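Teaching a policy to plug things in, part whatever

06/03/2023

I've had the best week on this project since we started, so forgive the length of this one. If you've been following along you'll know that the charger task has been my nemesis for most of February. A small plug, a row of sockets, and a learned policy that would get beautifully close and then rub the pins along the plastic like it was trying to light a match.

Well, it goes in now! Not every time, but often enough that I shouted the first time I saw three in a row.

Quick recap for anyone new. We collect demonstrations with hand-held grippers, one in each hand, so a person does the task directly and the arms never have to be in the room. The hardware design came out of our Zirisberg build last year, and the recordings get cleaned up and lined up in time by a bit of software I called Trivomix, mostly because every sensible name was taken. From there it all goes into a fairly ordinary imitation learning setup: camera views and gripper poses in, a short chunk of future motion out.

We had 350 demonstrations of the charger task before this week, and I was convinced the answer was more. More people, more positions, more everything. So I recorded another batch, retrained overnight and got almost exactly the same result. Lovely approach, lovely reach, then the match-lighting again.

What changed my mind was sitting down and watching the old recordings at quarter speed. When a person pushes a plug into a socket they nearly always pause just above it, make a tiny correction, and then commit. That pause is so short that our time step was smoothing right over it. The policy had never been shown a correction. It had been shown a hand gliding down in one smooth line, and it copied that faithfully, including on the occasions when it was a couple of millimetres out.

So I did two things. First, I stopped resampling the final part of each recording so heavily, and let the last stretch before contact keep its full detail. Second, I went back and recorded 188 new demonstrations where I deliberately started slightly wrong. Plug a bit too far left, plug twisted, plug resting on the edge of the socket, and then recover from there. It feels silly to do on purpose (my hands kept wanting to get it right) but after an hour you find a rhythm.

The jump was huge. With the old data, the best run managed 4 successful insertions before I gave up and went for lunch. With the recovery data and the finer time step, the same arms in the same starting positions carried on well past that, and when they missed, they usually lifted off and tried again, which they had never done before. I really can't tell you how nice it is to watch a machine have a second go at something.

I also tried each change alone. The finer time step without the recovery data helped a little. The recovery data with the old time step did almost nothing, which makes sense, as the corrections were being blurred away again. I trained 5 seeds of each and the order stayed the same for all of them, so I'm fairly comfortable with it, though I'd like to see it on a second task before I get too grand about it.

The other surprise was the second hand. I'd been letting it hover uselessly. Once it had a job steadying the strip, insertions got noticeably cleaner. Baumgart, our older single-arm rig, can't do that, so any comparison with it has to be taken gently.

Next up is a different strip with the sockets at another spacing, and then I want to move the whole recipe over to Rarkura, our drawer and cable task, where the same late wobble shows up when the hook meets the handle. I've started re-cutting those recordings already and I can see the little pauses in them, plain as day, now that I know where to look.
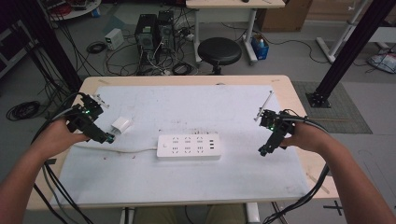 I'll put the re-cutting script up once I've tidied it, and if you try it on your own recordings, please leave a comment and tell me how long your pauses are.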